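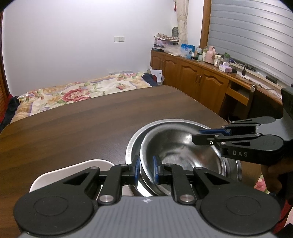

*Two steel bowls on the round-edged brown table, the smaller one tipped up inside or over the larger, with the white plastic container to the left.*

Welcome to the bowls page! I have been promising this one for a good while – ever since the page on chairs, if you remember that far back – and I finally sat down on 12 June 2024 with a pot of coffee and put it together. It's a short page as my galleries go, one picture and a fair amount of chatter, so please settle in.

For anyone who has wandered in from somewhere else, this is part of the Skiltside household pages, where I write about the ordinary things people keep in their homes and use every day without giving them much thought. Stainless steel bowls are about as ordinary as it gets, and I have been fond of them my whole life. My grandmother in Prastham had a stack of five that lived on the shelf over her stove, and I could tell from the next room which one she had taken down just by the ring it made on the counter. The biggest was for bread dough and the smallest was for whatever was left over, usually a spoonful of peas that she couldn't bear to throw out.

What I like best in this picture is the shine. Steel picks up a little of everything near it, and a bowl that is tilted toward you, the way this one is, shows you its whole inside at once. I also have a soft spot for a bowl sitting in a bigger bowl. It's how they get put away in most houses I know, and it's how I do a good many jobs as well: ice water in the large one, custard or whipped cream in the small one, and a towel underneath so nothing goes skating off. (I learned about the towel the hard way, with three pints of cream and a very happy dog.)

**The table.** Dark brown wood with the grain showing, and a far edge that curves around. I do love a curved edge! We had a square table when my children were small and every one of them wore a bruise from it at some point. Dark wood also sets off steel beautifully, I think, much better than the pale counters I have at home, where my own bowls seem to disappear.

**The bedspread.** I know this is meant to be a page about bowls, but look at those roses beyond the table – red and pink, with green leaves, on cream. My cousin Cameron Laing had curtains in very nearly the same colors and kept them up for years after the rest of the room had been done over, and I was always on his side about it.

**The curtain in the corner.** It's a cream patterned one with a red tassel ornament near the top, and the red goes so nicely with the roses. I made two tassels of my own last August out of leftover embroidery thread, and they came out lopsided, but they're hanging in the hall anyway.

If you have a favorite bowl, I would be so glad to hear about it, dents and all. The page on jugs and pitchers comes next, and after that I hope to get to wooden spoons, if I can ever stop adding to the pile.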